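Tuesday, August 24, 2021

Adhesion tests, whiteboard enamel, continued from March.

Panels from the Kestau batch came out of the humidity cabinet this morning after 200 hours. Set A (Ziline primer) has blistering along the cut edge on 2 of the panels, none on the faces. Set B (no primer) has lifted at the corners and can be scrapped. I left the Set B offcuts in the tray in case anyone wants to section them.

Cross-hatch at 36 squares per panel. Set A lost nothing on the tape pull. Film thickness was low on the left side of every panel – the spray bar is out of level again and needs shimming before the next run.

Ghosting after dry wipe is the open question. Clandus red leaves a pink stain at lower cure temperatures, black and blue do not. Acetone takes it off but dulls the gloss, so that is no use as a cleaning instruction. Next: repeat with the longer bake and read gloss before and after.

Abrasion wheel is at nearly 3,000 cycles on the control panel. Bearing is noisy. Grease on order from Sánchez.

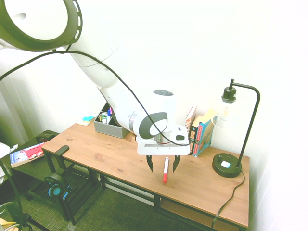

Gloss meter was recalibrated against the black tile before the afternoon readings. Morning readings for Set A are struck out in the table and should not be used. Spare tile is in the second drawer, felt side up.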